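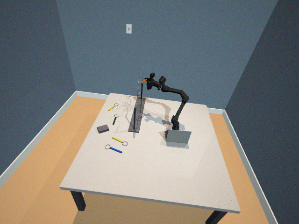

## Leveling and steadying a table

A table that rocks has one of three faults: the floor is out of plane, the legs differ in length, or a joint has worked loose. The fix for one will not cure the others, so find the fault before reaching for the folded cardboard.

### Finding the fault

1. Clear the top and press down on each corner in turn. Note which diagonal moves.
2. Turn the table half a turn on the same spot and press again. If the rock stays with the same legs, the table is at fault. If it stays with the same patch of floor, the floor is.
3. Hold one leg near the foot and push it sideways. Movement at the top of the leg means a loose joint. Tighten it and start over from step 1.

Test with the table standing clear of the walls. A top touching a wall is partly held by it and will hide a small rock.

### Floor out of plane

Screw-in leveling feet are the better answer where the legs will take them. For wood legs, drill the pilot hole square to the foot and stop short of any cross bolt. For metal legs, use a threaded insert that matches the tube's inside measurement. The Plisis feet sold in packs of four have a locking nut; cheaper ones often don't, and they creep.

Set all four feet fully in, then back out only the one under the short corner. Lock it with the nut. Do not chase a perfect bubble on the level – a work table needs to be steady first and level second.

### Uneven legs

Do not saw the long leg. Build up the short one with a hard shim: nylon, hardboard or sheet cork glued under pressure. Soft felt packs down within weeks and the rock comes back.

For shims of known thickness, slide playing cards under the short foot until the table is still, then measure the stack with calipers. Cut the shim to that figure, glue it, and leave it overnight under load. A bucket of water on that corner is enough.

### Loose joints

Bolted legs: remove the bolt, clean the thread, add a spring washer, refit. Tighten each bolt a little at a time, going corner to corner, with the table upside down on a blanket.

Screwed legs: if the hole is stripped, fill it with a glued dowel, trim flush and drill again. Longer screws are a poor substitute and can come through the top.

Check again after 40 days of use. New bolts settle.

### White and off-white tops

Wipe with a damp cloth and a drop of dish soap, then dry. Scouring powder dulls the finish and the dull patch holds dirt from then on. For marker or ink, use rubbing alcohol on a cotton pad and test it first on the underside. Rubber feet on lamps and mixers can leave a yellow stain that does not come out – put a cork pad under anything that stays in one place.

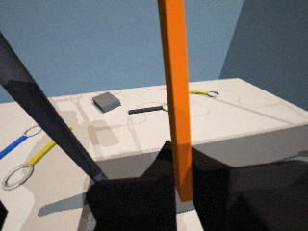
Helju Juška writes that the card method gave her a false reading on a soft vinyl floor, where the foot sank further once the table was loaded. She now puts a steel washer under each foot before measuring and leaves the washers in place afterward. The point is a good one and applies to carpet as well, though carpet needs a wider plate.

### Parts to keep on hand

- Spring washers to suit your leg bolts
- Sheet cork
- Hardwood dowel and wood glue
- Spare leveling feet, same thread as the ones fitted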